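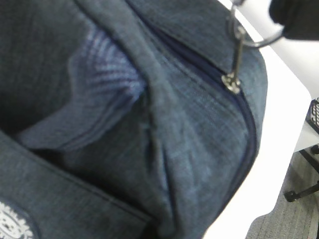
Kasten adds ring to zip pull on small navy bag

September 2020

Bag maker Kasten has changed the zip fastening on its small navy bag, the Evari, after reviewing returns and repair slips from the previous season. The main change is a metal split ring fitted to the zip pull as standard. The course of the zip and the cover over it stay as they were. The revised version goes into the shops this month, and existing stock will be altered at the firm's workshop in Driratwood before it is sent out.

The review began in June, when Heike Rathjen, who runs the repair bench at Driratwood, sorted 534 repair slips by type of fault. The largest group had nothing to do with worn cloth or failed stitching. Owners reported that the zip was hard to start from the closed position, or that the slider stopped part of the way along the curve. On most of the bags sent in, the slider ran freely once the cloth on both sides was held taut.

"The zip was doing what it should," Rathjen said. "The trouble was getting enough hold on the tab. It is narrow and it lies flat, and a person with cold hands or gloves ends up pinching the cloth as well."

The Evari is made from a dark blue cloth with a flecked, denim-like weave. The cloth is soft and folds readily, and an empty bag gives way when the slider is pulled. A filled bag holds its shape and the slider moves with less effort. Kasten had advised owners to put something in the bag before closing it for the first time, but the advice was printed on the back of the swing ticket and few people seem to have read it.

Two changes were considered. The first was a longer tab in the same metal. Samples were made up and dropped, as the longer tab knocked against the bag when it was carried and left marks on light clothing. The second was a ring passed through the existing tab. It adds little weight, can be fitted without unpicking any seam and can be taken off by an owner who does not want it.
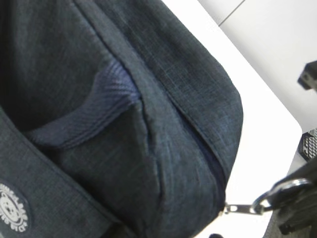

Finn Wendt, who drew the original pattern, kept the covered zip at the request of the shops. The cover is an overlap of the outer cloth, and its job is to keep grit out of the teeth and to keep the fastening plain to look at. It follows a piped seam around the rounded edge of the main compartment, so the slider has to travel along a bend for much of its run. With the slider down at the lower end, the silver tab and its ring sit clear of the overlap, and a finger can go through the ring without touching the cloth. The blue ribbed material further in is unchanged from the last version.

Pulling the ring in line with the zip gives the best result, according to Wendt. Pulled outwards, away from the bag, it lifts the slider and presses one side of the overlap into its path. This was the cause of most of the jams he was able to repeat at the bench. He recommends one hand on the cloth beside the zip and the other on the ring, with the holding hand moved along as the slider goes round the curve.

The workshop also looked at loading. The bag is often used for single bulky items, and these tend to catch on the edge of the opening when the zip is only partly undone. Archana Chauhan, who handles customer letters for the firm, said that many owners open the zip halfway and then force the item out, which puts the strain on one point of the seam. Her revised care sheet asks them to run the slider to its end first and hold the two sides of the opening apart before lifting anything out.

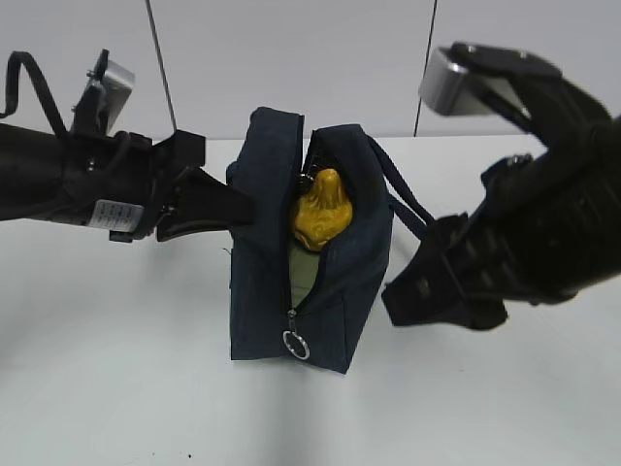
Chauhan's sheet gives the same advice for packing. An item with an uneven outline should go in with its wider end down, and the lining should be smoothed against the outer cloth before the zip is closed. Loose lining is the second most common cause of a stuck slider on the repair slips. If the lining does get caught, the slider should be backed off a short way and the cloth eased out sideways. Cutting the lining free is not advised - the cut edge frays and is drawn into the zip again within a few weeks.

Fitting the ring takes a trained hand less than a minute. The ring is opened with a blunt blade, turned on to the tab and closed, and then checked for any gap that might snag. Rathjen rejected the first batch of rings on this point. The ends stood proud of the coil and pulled threads from the test cloth. A second batch, with ends ground flat, was accepted, and these are the rings now being used.

Thắng Triệu, the workshop's finisher, ran a longer trial on 17 bags taken from stock. Each was opened and closed by hand over several days, empty at first and then filled. He recorded no ring coming off and no damage to the tabs. On two bags the slider became stiff near the tightest part of the bend, and the stitching of the overlap was found to sit too near the teeth. The sewing guide for that seam has been moved outwards by a small amount on all new work.

The price of the bag does not change. Owners of the earlier version can have a ring fitted without charge at any shop that carries the Evari, or can ask for one by post with a fitting slip. Bags with a stiff bend should be sent to Driratwood for the overlap to be restitched, which takes seven working days from the date the bag arrives. Straps, pockets and linings are not part of the free work, though they can be repaired at the usual rates.

Rüdiger Lammers, buyer for the Trolatow shops, said the larger order he had held back over the summer would now go ahead. His staff had been tying loops of cord to the tabs for customers who asked, and he had passed some of these to the workshop along with his notes. He would still like to see a second slider, allowing the bag to be opened from either end.

Wendt has not ruled that out, but said two sliders meeting under the overlap would need a wider cover and a new pattern piece. No work on it is planned for this season. The next job at the bench is the strap anchor, where the slips show a smaller group of faults, most of them on bags that had been carried overloaded.

Care sheets are available at the counter in all Trolatow shops and are packed inside each new bag.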